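Sorting a Mixed Tray of Small Electronics Parts

Quick one. You've got a tray full of solenoids, little boards, wire ends, all tangled. You want it in bins before you lose something. Takes me one coffee.

What you need

Yellow plastic bins, shallow ones. A metal tray with something white in the bottom so the small stuff shows up. Clear table. Thats it.

Step 1. Set up

Tray in the middle, bins on both sides. Decide what goes where BEFORE you touch anything. Wire in one, parts with a metal body in another. Leave a couple empty for whatever you forgot about, there's always something.

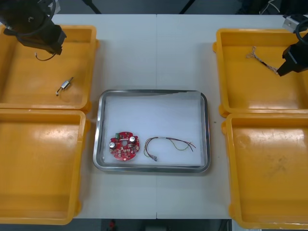

Don't dump a bag straight into the bins. Everything goes through the tray first. I skipped that with a box of 434 pieces from Pernis and had to start over.

Step 2. Pull the wires apart

Loose wire first. Twisted pairs hook onto everything. Lift, don't yank, leads on cheap coils snap right at the base. Kwadwo Kpodo taught me to coil each one around two fingers as it comes out. Slow but worth it.

Step 3. Stand the solenoids up

Open frame ones will usually stand on there own if the surface is a bit soft. Plunger and spring on top. Much easier to compare that way. 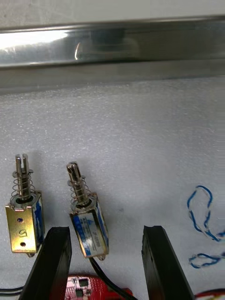 Got a number penned on the body? Leave it on, somebody wrote it for a reason. Check the spring is still on and the plunger moves. Missing spring = separate pile. Read the label if there is one and keep same models together.

Step 4. Boards last

Hold by the edges. Not in with the wire, they scratch.

Step 5. Wipe the bins

Crumbs of insulation get in the corners. Dry cloth, run it along the rim and the ridge too. Do it before refilling. 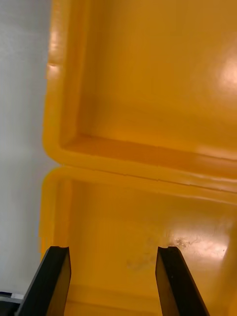
Step 6. Label

Tape on the outside, fat marker. Date if you care. I just put the month, last lot says December. Then stack and done.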